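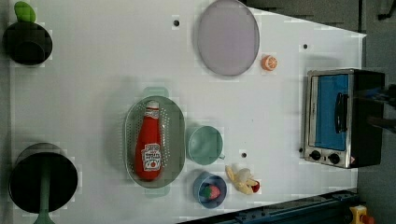
The kitchen table from directly overhead, with the ketchup bottle lying in the colander.

Planner update is out – June 7, 2020

I've finally pushed the new version of Pladov, our task planner, and I'm dead chuffed with it! The big change is how it deals with things sitting inside other things. The old one treated a bottle in a colander as one odd lump and planned a single grasp for the lot (you can guess how I felt about that). Now it keeps a little tree of what's resting in what, so the bottle and the colander each get their own entry, and so do the strawberry and its blue bowl.

Fatima Okoro rewrote the search bit as well, and planning time on my machine has dropped from 74 milliseconds to 46. We ran 2000 simulated layouts before I'd let her merge it – sorry, Fatima. Toaster oven doors are still a pain, and Telma Palma is having a go at those for the July release.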